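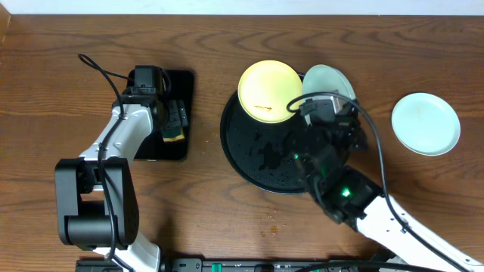 Table Clearing and Dish Station Layout
Student project report, Household and Workplace Studies
Villads Mogensen
January 2019

1. What the project was

Short version: I wanted to know how you lay out a small table so that washing up a stack of serving trays is less of a pain. The student cafe at Dristlow House has no proper back kitchen, just a side room with a sink in the corner, and everything gets wiped down on a table first and then rinsed. The trays come back sticky. People pile them anywhere. By closing time there is no clear spot left to work on.

So the question was about the layout. Where does the dirty stuff go, where does the sponge live, how far is it to the next tray. I did not look at detergents (Ingvarsson did a report on that last year, see the department shelf).

2. Background

Not a lot written on this at our scale. Plenty on restaurant dish lines with conveyor machines and three sinks in a row. For a cafe with one table — not much. I used the Burance handbook for kitchen placement, mostly chapter 4, and a set of class notes on reach distances.

The handbook says keep the wet tool on its own surface. Meaning don't put the sponge straight on the table. I started out thinking this was fussy. Changed my mind, see section 5.

3. Materials

Wooden table, brown, with a strong wavy grain. Borrowed from the common room.
Black rectangular tray with rounded corners, used as the sponge tray.
Large round black tray with a thin raised rim.
Other trays and dishes from the cafe, whatever came back that evening.
Small sponge, dark green on top and yellow below.
Two basins, one bucket, tea towels.
Timer on my phone.

Total spend was 491 kroner out of a budget of 3000, so no complaints there. Most of it went on tea towels and a second basin when the first one cracked. The trays were already ours.

4. Method

Three layouts, called A, B and C.

Layout A is how the cafe does it now, ie no layout. Sponge wherever you dropped it, dirty trays in a heap at the back.

Layout B has the sponge tray in the middle and dishes on both sides.

Layout C has the sponge tray on the left, stood the long way up so it takes less width, then the large round tray in the center as the main wiping spot. Everything waiting goes round it.

Each session: load the table, start the timer, wipe every piece, carry to the sink, rinse, stack. Stop the timer when the table is clear. Then wipe the table itself. I timed the table wipe seperately.

Over the whole project I logged 1487 pieces wiped. The log is a spreadsheet and can be had from me on request. Prurkow (the cafe group) wanted a column for broken items as well so that is in there too, even though I don't use it.

5. What I found

Layout A slowest. No surprise. Most of the lost time was hunting for the sponge and shifting the heap to get at something underneath it.

Layout B was better but annoying. With the sponge in the middle you are always reaching over it, and the best working spot is taken up by a thing that just sits there. Gave up on B early, which means fewer sessions for it, which I know is a weakness.

Layout C fastest in nearly all sessions. A few notes from the log, tidied up a bit:

Standing the rectangular tray long side up and down was a late change. Before that it stuck out sideways and got bumped.

The round tray is good to wipe on. The rim keeps the water in. Drops and small puddles stay on the dark surface until you tip it out, and they don't end up in the wood grain.

Black trays hide dirt. Big problem. Coffee is hard to spot on them, syrup is worse. Water shows up if the light hits it, dried sugar doesn't. I started tilting each one toward the lamp before calling it done, and that added time to every layout the same way.

Table wipe was much quicker with C. In A the sponge sits on the wood and leaves wet marks all over, so you end up doing the whole top. In C it was mostly just the edges. This is the bit where the handbook was right.

6. Problems

Sessions were not the same size. Some evenings the cafe was full, some evenings four cups and a plate. I divided time by pieces but a tray is not a cup, so the average is rough.

I got faster as I went along. Layout C came last. Should have mixed the order — my supervisor pointed this out in week three and by then it was a bit late. I did go back and run two more sessions of A at the end and it was still slower, so I think the result holds, but I can't prove how much of it is practice.

Wood table is not ideal next to water. The finish held up fine for us but I wouldn't leave it like that for a year.

7. Suggestions for the cafe

Use Layout C, or something close to it. Sponge tray on the left, round tray center.

Mark the spots with tape so new people on shift don't need it explained.

Buy a few light colored trays for the drinks side. The catalog price is under 200 kroner each.

Change the sponge more often than now.

Get a better lamp over that table!!

8. If I had more time

Left handed people. I'm right handed and so was everyone else who helped, and C may need flipping for the others. Also didn't test two people working at the same table, and on busy nights that is what really happens. Elbows would be an issue I think.

Would also like to try a drying rack on the far side, there was no room for one with the basins out.

Appendix A is the timing log, Appendix B is the sketches of the three layouts with measurments. Both handed in on paper at the office.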